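Fitting Out the Shared Rooms: A Conversation with Shivam Chaudhary

When the Plotmont building in Stotthorpe reopened its upper floor in December, the shared rooms had new desks, new shelving and very little else. Shivam Chaudhary, who oversees furnishings for the building, had asked for it to be that way. Over the past year he has replaced the fixed tables on three floors with height-adjustable ones and removed most of the cabinets that stood between them.

"The old rooms were full of storage, and the storage was full of things no team would claim," he said when we met on the upper floor on a Tuesday morning. "We gave every department a date to collect what it wanted. Very little was collected."

The budget for the first phase was $4,000 per floor, which had to cover desks, delivery and the repair of the wood floors where the cabinets had been. Mr. Chaudhary chose a plain white desk from Getasari after testing it against a heavier model from Mikuš. Both were kept in use for five weeks before a decision was made.

"People liked the Mikuš top, and I liked it too," he said. "It was deeper. In these rooms a deep desk takes the walkway, and we have to keep the walkway clear. The Getasari desk goes against the wall and leaves enough floor for a person to pass behind."

He is particular about the feet. A standing desk carries its weight on two columns, and the feet have to be long enough to keep the top steady when it is raised. They also extend into the space where people walk. Staff are asked to keep bags and cords away from them.

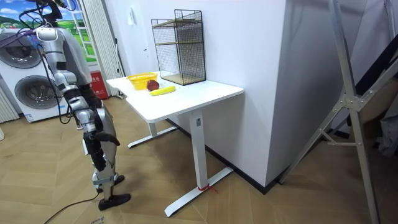
A white standing desk on the upper floor, with a yellow basket, fruit and a black mesh rack.

The tabletops are governed by a short set of rules, posted by the door of each room. Papers go in a rack at the back, against the wall. Food is permitted if it is whole fruit or in a closed container. Anything left on a desk at the end of the day is moved to a shelf in the hallway.

The fruit rule took some negotiation. An earlier draft prohibited food altogether, and Mr. Chaudhary received more comments on that line than on the rest of the plan combined.

"I had written it with soup in mind," he said. "A banana does no harm to a desk. We changed the wording, and we bought baskets so that the fruit would have somewhere to go."

He prefers mesh and open-weave containers for the shared rooms. The contents can be seen from across the room, and crumbs and dust are easier to find. Closed boxes, in his experience, are filled once and then forgotten.

Not every choice has been settled. The racks are tall, and some staff have asked for a lower version that would not block the wall behind it. Mr. Chaudhary has ordered a few for the ground floor and will compare the two in the spring. He is also reviewing the white finish, which shows marks quickly and is wiped down every evening.

"I would still choose white," he said. "If there is a coffee ring, I want to know about it the same day."

The second phase will cover the two remaining floors and includes 50 desks. Requests for changes to the posted rules may be left at the front desk until the end of the month.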